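# Still Slower Than My Nephew

In the workshop of Sisemik, in Betberg, the robots start at 9 in the morning and the people start earlier, to prepare the tables for them. I came in October with a simple question. Can a machine do a small chore of assembly, the kind we give to a new worker on the first day?

Siebe Segers, who leads the tests, did not want to answer with yes or no. "It depends what you call a chore," he told me. "To lift a thing is solved. To let it go in the right place, this is where we lose our evenings."

His team practices with a board and a set of blue parts: pegs, a gear, a thick cylinder, a thin bar. A person needs very little thinking for it. For two mechanical hands it is a long list of decisions, and the thin pieces are the most difficult, as the fingers must close exactly beside them.

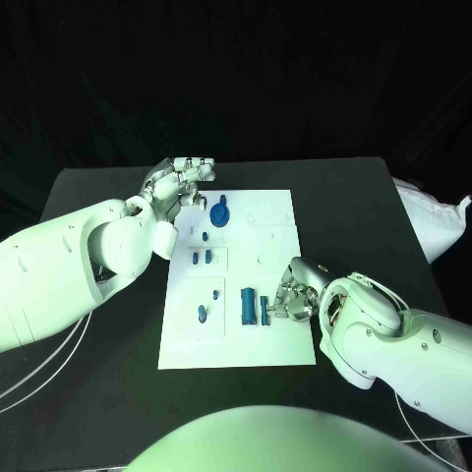
## What the factory wants

Van Damme, a maker of door locks, pays for a part of this work. In its Filtness plant, people put together 1000 locks in one shift. Segers says his robots would manage 100 on a good day, with someone near to help.

They have repeated the board task 3000 times already. The progress is real, but it comes in small steps, and a new shape of peg can bring back old mistakes.

And at home? I asked him when I can buy a machine that empties my dishwasher. He laughed, then he asked me if all my cups are the same. They are not, and two of them have no handle anymore.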